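Bench notebook, fruit table, 11 February 2025

Left arm sulking again. Fault 168, third page of it.

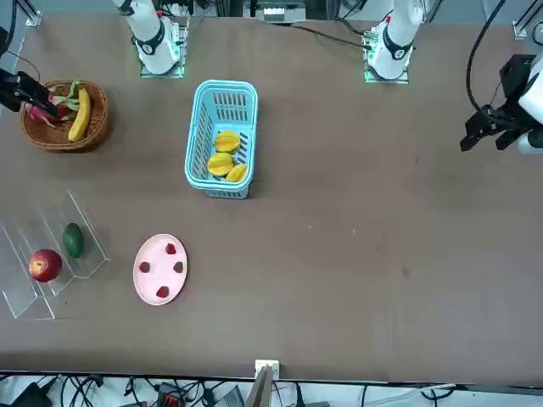
Right arm on the dragon fruit in the wicker basket, left arm parked open over its side of the table.

Picking up where the last entry stopped, which was me writing "fixed" and underlining it. I have gone back and crossed out the underlining.

The fault, for anyone who has been lucky enough to be on other work: we run the Farahani sorting routine, both arms, and at some point the left gripper opens fully and stays there. The arm holds position. The right arm carries on with its half of the job like a colleague who has noticed you crying and decided to get on with the photocopying. Console says 168, "end effector not responding", and then the log fills up with the same line until someone stops it.

Last night's unattended run got to cycle 726 before it went. The one before that managed 1503, so we are getting worse at this.

Tried today:

Power cycled the left gripper only. Came back, homed, closed on command, opened on command. Good as gold for as long as I stood next to it. Went for tea. 168.

Swapped the Iltow gripper firmware back to the March build, the one everybody complained about. Same fault, plus the old complaint. Put the current one back.

Moved the gripper supply to the other output. No change. Moved it back and labelled both, as the existing labels were both "L".

Then the cable. I should have begun with the cable. The left gripper's lead hangs in a loop from overhead, and when the wrist turns out to reach the far right of the table the loop tightens and the connector takes the strain. I held the arm at the outer end of its travel and moved the plug with one finger. Dropped out. Let go, came back. Did it ten more times for the pleasure of having something that repeats.

So: strain on the connector, intermittent. Altogether less interesting than the timing theory I wrote two pages on. Those pages can stay in as a warning.

The part that bothers me more than the plug. When the left gripper goes quiet it opens. With a strawberry that means a strawberry on the table. But the Altorari job wants glass jars handed over at height, and an arm that lets go whenever it loses its comms is no use to anyone standing under it. I had assumed the default was hold. The manual says the default is hold. Checked our config and the loss-of-signal action is set to "release", on both sides, presumably from the time we were all worried about trapped fingers. Fair worry. Still wants a proper decision, and the answer may differ by job. Have not changed it. Nobody else change it either until we have talked, please.

Also, and this is the real fault as far as I am concerned: the right arm should not keep going. One side drops out, both sides stop. The supervisor process does see the 168, it logs it beautifully, it just isn't told to do anything about it. The stop line was commented out, with the note "temp, for demo". No date on the note.

Put the stop line back in. Tested by pulling the left gripper plug by hand with both arms moving at low speed and me outside the reach line. Both halted. Did it again from the other end of the travel, both halted. That is 2 out of 2, so don't go framing it.

Cable is retied with more slack and a clamp above the wrist so the plug doesn't carry the load. Clamp is a stopgap out of the drawer. Proper strain relief ordered through Vodaditz, who say next week, and who said that last time as well.

To do
- new connector on the left lead, the present one is suspect even with slack in it
- look at the right side loop for the same trouble before it gets ideas
- loss-of-signal setting, all of us, before any jars
- search the rest of the code for "temp"
- do something about the cables on the floor under the near edge, I traced the wrong black one twice
- long run tonight with the stop line in, low speed, soft fruit only

Later: started the long run. Cycle 40 and no 168. I have not written "fixed".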